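Bench Talk > Skills practice > Microsurgery
Topic: Chicken thigh vessels at home, and is 1,000 stitches a real target?
2,568 views

loupe_garou
Joined: January

OK so I've been lurking since the winter and finally have enough to report! I'm a second-year resident, no microsurgery rotation until next year, and I got hooked after sitting in on a finger replant. I've been practicing on grocery store chicken thighs at my kitchen table ever since, and I am having the best time.

Setup is a used Hekness stereo scope on a boom stand, two pairs of jeweler's forceps, one decent Zunetti needle holder, and expired 9-0 nylon that a kind scrub tech put aside for me. I started on latex glove strips, moved to silicone tubing, then chicken.

My log as of last night: 84 end-to-end vessels, 738 stitches. That includes the ones I cut out and did over, which at the start was a lot of them.

Things I want to ask:

1. Our program handbook has an old line in it about doing 1,000 stitches before you touch a live vessel. Does anyone know where that comes from? Is it a real number or just a nice round one?

2. How do you all check patency with no flow? I've been cutting the vessel open lengthwise afterward and looking for back wall bites. I also push colored water through with a blunt needle, but I don't trust it.

3. My left hand is terrible. Is there a drill for that?

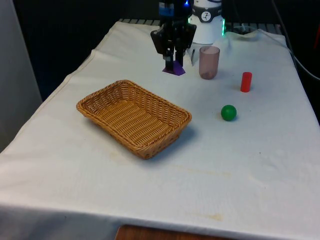

The left hand thing is the one I'd love help with most. With my right I can place a needle pretty much where I want it now, and the bites are getting even. With my left I grab too much adventitia, let go, grab again, and by the sixth stitch the vessel end looks like a chewed straw. My attending says slow down. I have slowed down! I'm so slow that the chicken is warm by the time I finish.

Anyway, this forum is the reason I knew to look for the artery next to the nerve on the inside of the thigh, so thank you to whoever wrote that old post with the drawing. It saved me weeks.

needle_at_noon

Love this. Welcome out of the shadows!

On 1: I've heard 1,000, I've heard a few hundred, I've heard "until you stop hating it." I would not take any of them too seriously. The handbook at my old place had a different number and I'm fairly sure both were typed by somebody's chief resident at midnight.

On 2: cutting it open is the right thing to do. Lay it flat under the scope, pin the corners, look at the inside. You learn more from that than from any leak test. Check for even spacing, even bite depth, edges turned in, and threads running across the lumen. I draw a clock face in my notebook and mark each stitch on it. Mine are always bad between 4 and 6.

On 3: see below, someone will have a better answer than me.

quietpedicle

I'm going to disagree with the handbook more strongly. Counting stitches is how you end up with a person who has done a huge number of bad stitches. Every one you throw without looking at it afterward is practice at doing it wrong.

What I ask of my own trainees is five vessels in a row with no back wall bite and no cut-out. If you mess up on the fifth, you go back to zero. Some get there fast. Some take a couple of months. I don't care which.

loupe_garou

Oh no. I think my best run is three.

Jihad_Q

Hi all, Jihad Qaisi here, I teach the evening bench sessions at the Semaan skills lab. Really enjoying this thread.

I'm somewhere between the two of you. quietpedicle is right that quality matters, but volume does something too, mainly in the first few weeks. There is a stage where people are fighting the scope. They lose the needle, they look up to find it, they look back down and have to find focus again. Only hours fix that, and I don't much care how nice the stitches are while it's happening. After that stage, sure, go to the five-in-a-row rule. I might steal it.

Left hand drill, the one I give everybody:

Take a piece of plain gauze, the loose kind, and put it under the scope at medium power. With the left forceps only, pick up one single thread, lift it, hold for a slow count of three, put it down. Move to the next one. Do a full row before you're allowed to pick up the right instrument. Then do a row where the left lifts and the right passes a needle under the thread without touching it. Ten minutes at the start of each session. It is dull and it works very well.

Also, rest both hands on the pinky side with the wrists fully supported. If your left forearm is floating, no drill is going to help you. Rolled towels are fine.

And hold the adventitia, never the full wall. If you trimmed the ends properly there should be a little fringe left just back from the edge. Hold that.

loupe_garou

The floating forearm! I just went and sat down at my table and yes, my left elbow hangs off the side completely. I've been propping only the right. I feel silly and thrilled at the same time.

oddlumen

Small vote for frozen and thawed thighs over fresh ones. The wall gets a touch softer and it's less forgiving, which I like for practice. Also you can buy a family pack and take out one at a time.

One warning about the colored water: food coloring stains everything, including your countertop and your spouse's goodwill. Milk works OK. You can see it bead at a leak.

needle_at_noon

Hard disagree on frozen! Every time I've tried it the inner layer peels away from the rest and I end up practicing on something no patient has. Fresh, same day, kept on ice in a bag.

oddlumen

Are you thawing overnight in the fridge or on the counter? Overnight in the fridge I get almost no peeling.

needle_at_noon

Fridge. But maybe it's the brand of chicken, ha. I'll try again this weekend and report back, I'm willing to be wrong.

quietpedicle

For what it's worth, I've used both and I side with fresh for the last stage and frozen for everything before it. It's cheap, it's in the house, and the trainee actually does it. I'd take a mediocre model used four nights a week over a perfect one used once a month.

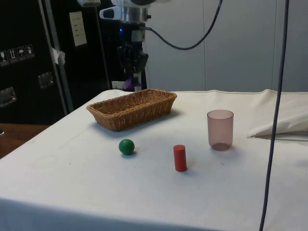 Posted by Tarek Harb, 22 Jun 2021

Hello everyone, long-time reader, hand surgery fellow. I want to bring up instruments, as I think part of loupe_garou's trouble might be sitting in the left hand itself.

Jeweler's forceps get bent tips very easily. One drop on a tile floor will do it. You won't see it with your eyes, but under high power the tips cross a little or close at the heel first, and then you need to squeeze harder to hold anything. Squeezing harder gives you tremor, and tremor makes you grab more tissue. I spent a whole month thinking I had a bad left hand and I had bad forceps.

Test: highest power you have, close the tips slowly and watch. They should meet at the very end first. Then pick up one strand of 10-0 lying flat. If you need more than a light pinch, the tips are off. You can dress them on a fine stone if you're patient. I've rescued two pairs this way and ruined one.

I bought a budget set from Nurkico a while back for home use. The needle holder in it is not great, I'll be truthful, but the straight forceps have held up well and I wouldn't cry if I dropped them. Keep the nice ones for when it counts.

On the number question: I kept a log too, and looking back, the total told me nothing. The column that helped was time per vessel with a note next to it. My times dropped, then went back up when I started really looking at the inside of the wall, then dropped again. That second rise worried me a lot and it turned out to be the most useful stretch I had.

loupe_garou

Tarek, you're not going to believe this. Checked both pairs. One is perfect, the other crosses at the tip like a pair of bird beaks. Guess which hand it's been living in.

Tarek_H

Ha! I believe it completely. Switch hands tonight and see if the problem moves over to the right.

loupe_garou

It moved! Not all of it, my left is still worse, but my right suddenly looked like a beginner's again. I ordered a stone and a replacement pair. I'm also doing the gauze drill and it's exactly as dull as promised. Did two rows and had to go get a snack.

Jihad_Q

Two rows is good for day one. Most people quit halfway through the first.
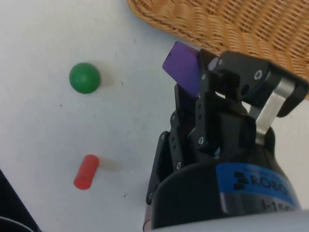 Green ball and red cylinder on the white tabletop, basket at top right.

One more thing on stitch order, as it came up in my session last night. I know a lot of people learn two stay stitches at 120 degrees first and then fill in. For chicken vessels, which are small and floppy, try starting on the back wall and working toward yourself on both sides. You never have to flip the clamp and you can see every bite on the inside as you place it. It feels strange for the first few and then you won't want to go back.

quietpedicle

Back wall first is great, but I'd want someone to be solid on the standard way before switching. There will be days where the clamp has to flip, and you don't want that to be the first time.

Jihad_Q

We'll have to disagree! I teach it from the start and haven't regretted it. If you can't flip, it's the only way you can do it, and those are usually the harder cases. Learn the harder one early while it's only poultry.

oddlumen

I tried back wall first tonight after reading this. First one was awful, second one was the cleanest lumen I've ever opened up. Could be luck. Going again tomorrow.

needle_at_noon

Which clamp are you using? Mine are the double kind on a bar and I can't get a good angle on the far stitch with the bar in the way.

oddlumen

No clamp, just pinned the thigh down and left both ends loose with a bit of blue glove behind them. The glove helps more than you'd think. The thread shows up so much better.

loupe_garou

Adding back wall first to my list. Plan for this month, in case it keeps me on track: gauze every session, left elbow on a towel, clock face drawing for each vessel, and I'm dropping the stitch total from the log and using time plus a note. Then quietpedicle's five in a row.

I'm still going to celebrate when I pass the thousand though. I already promised my roommate a cake.

quietpedicle

Cake is fine. Post the clock faces when you have a week's worth, I'd like to see where your bad hours are.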